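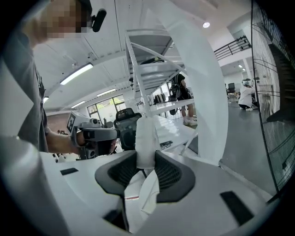 Public liability excess gone from $200 to way more, anyone else?

gravelpit70
Renewal came through for our little cabinetmaking shop. Premium only went up a touch but the property damage excess has changed and there's a new line saying work away from premises is "by endorsement". We do half our work on site. Broker is Skalus and they say it was in the renewal letter. It's on page 8, in the schedule, no heading. Is that normal?

tradie_marg
Normal enough. They have to tell you, but they don't have to make it easy to find. Ask for the endorsement in writing before you do another install.

Umali_Rd
We had the same with Virnus. Rang them, they added off-site work back on for no charge, took 3 days. The excess they wouldn't budge on.

gravelpit70
Did you get a new certificate? Two of our builders want one before we're allowed through the gate.

Umali_Rd
Yes, emailed with the new schedule. Check the business description while you're at it. Ours said "retail furniture" for years.

ledger_lou
I'd disagree that this is normal. If your broker knew you did installs and placed you on a policy that leaves them out, that's on the broker. Put in a written complaint and keep your proposal form handy. What did you tick on it?

gravelpit70
I ticked manufacture and installation. Got a copy here. 70 per cent workshop, the rest on site.

tradie_marg
Complaint might be fair, but get the cover fixed first. You can argue about whose fault it was afterwards.

ledger_lou
He can do both on the same day. If something gets damaged on a job tomorrow, he'll want it on record that he raised it.

southbank_joiner
Mine's through Gultlow and the excess went up as well. I shopped around and the cheaper quotes all left out hot work or subbies. Stayed put in the end. Read the exclusions before you jump.

gravelpit70
Have emailed Skalus asking for the endorsement and attached the proposal form. Policy rolls over in November so there's a bit of time. Will post what they say.

Umali_Rd
Ask them to confirm the start date of the endorsement too.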